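Bedroom chores walk-through, two-armed machine, simulated room first
Checklist with my comments
Somwood workshop, October 20, 2026

I fill these in by hand first and type them up after dinner, so if a comment wanders off, blame the casserole. The list is the same one we've been using since June, when Rollell sent over the first version. I've crossed out the lines that only make sense for kitchens and added a few of my own. Anything marked OPEN needs another look before we let a real machine near a real mattress.

The chore for this round: clear the bed, then make the bed. Two arms, one gripper on each, laptop left open on the covers because that is how people leave their beds (me included, most mornings!).

Ratings are PASS, OPEN, FAIL or N/A. I've tried not to use PASS as a way of being nice.

PART 1. BEFORE ANYTHING MOVES

1.1 Stop button within reach of the person watching
N/A for the simulated room, but I'm keeping the line on the sheet. Last time somebody deleted it for the simulated runs, it stayed deleted when we moved to the real bedroom mock-up, and I had to climb over a nightstand to get to the switch. Leave it in, please.

1.2 Grippers open and empty at start
PASS. Both of them. I always look, even in the simulator, after the afternoon I spent trying to work out why an arm wouldn't pick up a sock. It was already holding a sock.

1.3 Floor path clear
PASS with a grumble. There's wood floor showing on both sides of the bed, but the strip on the right, between the arm and the wall, is the narrower one. I'd want that measured before anyone asks the machine to go around and tuck that side in. Also, the blanket spills onto the floor at one corner of the foot, and a blanket on the floor is a thing wheels eat. I wrote "lift first, drive second" in the margin and underlined it twice.

1.4 Dark item by the right wall identified
OPEN. There's something black and angular low in the right corner of the view and I can't tell whether it's part of the machine or a piece of furniture. If it's furniture it needs to be in the obstacle list. Somebody with the room file can settle this in a minute.

1.5 Plants, cords, pets
PASS on cords, none that I could spot. PASS on pets, obviously. The potted plant is back in the left corner behind where the arm sits, and it's small, so I'm not worried unless the left arm does one of its big sweeping backswings. It has been known to do those. Keep the plant in the test, though! A bedroom with nothing breakable in it teaches us nothing.

PART 2. THE LAPTOP

This got its own section because it's the part I'd worry about in my own house.

2.1 Machine finds the laptop before touching any bedding
OPEN. This is an order-of-work question and I want it written into the task, in plain words: nothing fabric gets pulled until everything hard is off the bed. Right now the task file says "tidy bed," and a machine that takes you at your word could quite reasonably grab the blanket by the foot and send the laptop over the side.

2.2 Lid closed before lifting
OPEN, and I go back and forth on it. The screen is up and glowing. A person would push the lid down with one finger and not think about it. For a two-finger gripper, closing a lid on a soft surface is a fiddly job - push too far forward and the whole thing scoots, push too hard and the base sinks into the sheet. My preference is one arm steadies the base and the other brings the lid down slowly. That uses both arms, and I'm fine with that. They have two arms! Use them!

2.3 Grip limit set for thin, hard objects
FAIL. The limit is still the one left over from the pillow trials. I found it in the settings at the last minute. Nobody should be pinching a screen with pillow numbers. Please fix this before the next run and put your initials next to it.

2.4 A place to put it down
FAIL. Where does it go? I don't see a desk or a nightstand in the room. "On the floor" is a terrible answer, because then it's under the wheels or under the blanket, and I've stepped on enough chargers in my life. The room needs a shelf or a small table, and the task needs to say so.

2.5 Does the machine know it's allowed to move it?
OPEN. Not a safety line exactly, more a manners line, but I added it and I'm leaving it. Some people want the laptop left right where it is and the bed made around them. I live with one of those people.

PART 3. SHEET AND BLANKET

3.1 Sheet and blanket told apart
PASS, with a note. White sheet, navy blanket, it doesn't get much easier. I'd like the same room again with a white blanket before I believe in it. My own bed is cream on cream on off-white and I can barely sort it out before coffee.

3.2 Layers in the right order
OPEN. At the moment the sheet is lying on top of the blanket, all rumpled up over the near half. So making this bed properly means taking the sheet off, pulling the blanket back, laying the sheet and then bringing the blanket over. Or you could cheat and spread the sheet flat on top and call it a bed. The scoring as written would give full marks for the cheat! I tried it on paper. We need one more line in the scoring, something like "blanket is the top layer at the end."

3.3 Fabric pinch holds without snagging
OPEN. The simulator's cloth is forgiving. Real cloth bunches up between the fingers, and a loose thread will catch on anything with a ridge. I want this one done on the mock-up with an old sheet we don't mind ruining. The Cellovow finger covers might help and they might also leave rubber marks on white cotton, so test them on something ugly.

3.4 Arms kept from crossing over the bed
PASS as set up. One arm works the left, one works the right, and the no-go zone between them is switched on. It'll have to be relaxed for the lid closing in 2.2, so whoever does that, please turn it back on afterward. I'm going to be annoying about this.

3.5 Reach to the far edge
OPEN. The bed sits against the back wall and the machine is at the near side, so the far edge is the hard one. People lean over with a knee on the mattress. Our machine doesn't have a knee. I'd rather it drove around than stretched out flat, which takes us right back to the narrow strip in 1.3. See how these all hang together? Annoying.

3.6 Hanging edges lifted clear of the floor
OPEN. Same blanket corner as before. My score sheet says an edge may hang, it may not drag.

PART 4. PILLOW

4.1 Pillow found
PASS, sort of. The right gripper is parked more or less over that end of the bed and hides part of it. A person would move their hand out of the way to look. I'd like the start position shifted so the machine gets one clean look at the pillow before it begins.

4.2 Pillow lifted, placed, let go
OPEN. Letting go is where they fuss. On the mock-up we had one that would set the pillow down beautifully and then drag it off again on the way out. The fix from Chaturvedi (open wide, wait, back straight out) is in the file now and I'd like to see it used here too.

4.3 Fluffing
N/A. I put it on the list as a joke and somebody gave it a budget code. Take it off.

PART 5. STOPPING AND GIVING UP

5.1 Stops if a person walks in
OPEN. There's a dark opening low in the left-hand wall. If that's a doorway, and I read it as one, then it's where a kid comes charging in. Add a walking figure to the simulated room and have it come through at the worst moment, with the blanket in the air.

5.2 Puts things down before it quits
OPEN. When it gives up, it should set down whatever it's got and fold its arms in. Freezing with a laptop held over a hardwood floor is a stop, technically, and I don't accept it.

5.3 Tells you what it didn't finish
FAIL. The log says "task ended." Thanks a lot.

WHERE I COME DOWN

Can machines make a bed yet? I get asked this at every family dinner, and my answer at this point is that they can do a lot of the pieces. Pulling a cover straight, fine. Moving a pillow, mostly fine. What I'm still waiting for is the sorting out beforehand, the part where you look at a messy bed and know that the computer comes first and the sheet's on the wrong side of the blanket. I'm hopeful, really, I wouldn't be filling in forms all evening otherwise. But I'm not signing this one for the mock-up until 2.3, 2.4 and 5.3 are fixed and somebody has answered 1.4.

I've asked for 200 simulated runs with the laptop in different spots, and 800 if the machine time is free (it won't be free). Grip settings first, please, then the runs.

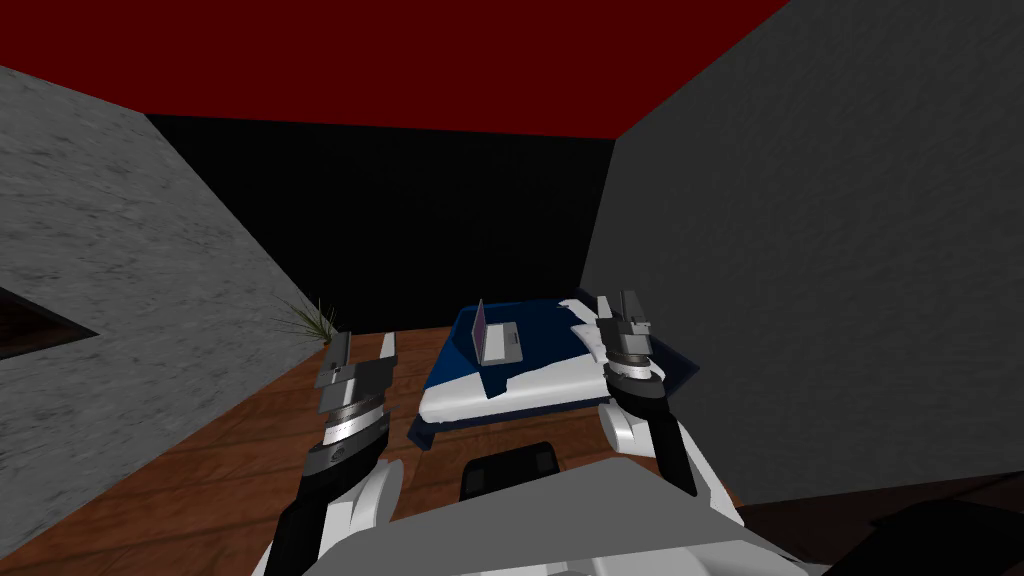 Rollell wrote back that the grip limit will be changed before the runs start, but they want 2.2 rewritten: leave the lid open, lift by the base with both grippers, and let the owner close it. Their worry is that a lid pushed down on soft bedding will slide every time, and they'd sooner lose a point for neatness than a screen. They're fine with adding a table.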